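Warnia Community Help
Household and Storage > Children's Items

Storing small toys between families in a lending cupboard

Posted by Mawar Menon

I coordinate the toy lending cupboard at the Lumbantobing Family Center. The cupboard holds small items only: toy cars, balls, figures and similar pieces that a child can carry in one hand. Families borrow a box for 3 weeks and return it to the front desk.

Until August the toys were kept loose in 2 deep drawers, and each family selected what it wanted. This arrangement was unsatisfactory. Toys were returned to the wrong drawer, smaller pieces collected at the back, and staff were unable to say what had been borrowed. We have now decided to issue the toys in prepared boxes and have purchased plain cardboard boxes for the purpose.

I would be grateful for advice on the following points. Should heavier toys such as cars be packed first or last? Is it advisable to divide the inside of the box? How should the contents be recorded so that a member of staff can check a returned box without unpacking it fully? Our budget for the year is 600 dollars, most of which is committed to replacement toys, so I am not in a position to buy plastic tubs.

Posted by Alfredo Tan

We use plastic tubs at our branch and have not had any difficulty. I would recommend plastic tubs. Cardboard does not last if it gets damp, and children stand on it.

If you must use cardboard, please do not stack the boxes more than 2 high.

Posted by Christos Giannakopoulos

I administered a similar collection at the Brarkero Library Annex for a number of years, and I shall take the points in the order in which they were raised. Cardboard is acceptable for indoor use. Our own boxes were kept on open shelving away from the radiator and were replaced when the corners softened.

Before any box is packed, the toys intended for it should be laid out together on a clear stretch of table and checked against the list. Damaged items are removed at this stage. Toys that require washing are set aside and must be completely dry before they are packed, as moisture held in a closed box will spoil both the toys and the cardboard.
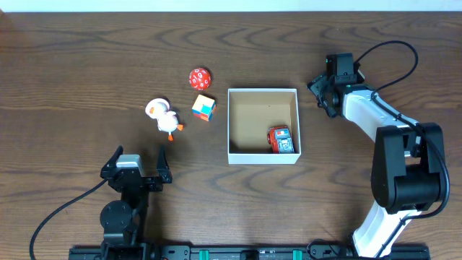
Order of packing matters more than is generally supposed. Heavier items go in first and are placed against the walls of the box, where they cannot slide across and strike the others. A toy car set into a corner, as the red one with the silver-gray top has been, leaves the rest of the floor free for the remaining toys. Balls should be packed last. An item such as the red ball with the white numbers will roll into whatever gap is left, and if it is packed early it tends to end up underneath something with a flat base and hold it at an angle. Soft items may be used to fill the space above.

With regard to dividers, I would advise against them for a box of this type. We tried card dividers for one season. They came out with the toys, were bent by the children, and were not put back. A single small drawstring bag for pieces that belong to a set was sufficient.

For the record of contents, the method we settled on was as follows.

Assign each box a number and write it on two adjoining sides and on the lid flap.

Fix a printed list of contents to the inside of the lid flap. Describe each toy by color and type, for example "red car" or "red ball with numbers." Avoid product names, which parents do not always recognize.

Keep a duplicate of the list in a binder at the desk. The borrower signs the duplicate on collection and staff initial it on return.

Choose an open, shallow box wherever possible. If every toy can be seen from above, the return check can be made at the desk while the family is present.

Missing items should be noted on the duplicate at once and the list in the lid amended before the box goes out again. An inaccurate list causes more disagreement with borrowers than a missing toy does.

I would add that any toy small enough to be a choking hazard should be kept out of boxes issued to households with children under 3, and the outside of the box marked accordingly.

Reply from Mawar Menon

Thank you both. The advice concerning the order of packing is particularly helpful, as we had been putting the balls in first. May I ask whether the lists were laminated? Our center has a machine, but the pouches are charged to my budget.

Reply from Christos Giannakopoulos

They were not. Ordinary paper fixed along all four edges with clear tape was adequate, and an amended list could be taped directly over the previous one. I would suggest keeping the master copy on a computer so that it can be reprinted when there have been several changes.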